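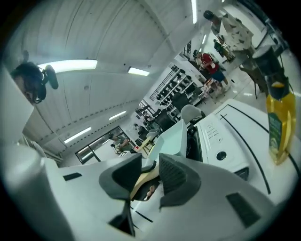

The yellow bottle with the green label, on top of the white appliance

Flerkow workshop, small gallery

In November we opened the big room at Flerkow for 3 days, and 70 people came to see it. The room is very bright, and many visitors asked me about the white ceiling with its long curved panels and small dark dots. I like it too, especially in the morning.

The dark table with thin legs stays where it is for the winter. Please do not move it before you ask me.
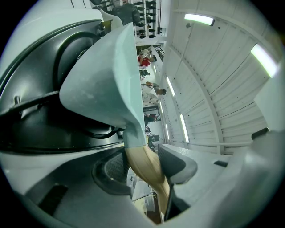
Photo: Lesego Sithole

A tan piece with a smooth, a little grainy surface, held between two gray fingers. I like how the grain looks from so near.

More pictures will come when Lesego has sorted them. If you want a print, write to me and tell me which one. Prints cost 11 each and need 2 weeks.

Urszula Nowakowski, 26 Nov 2019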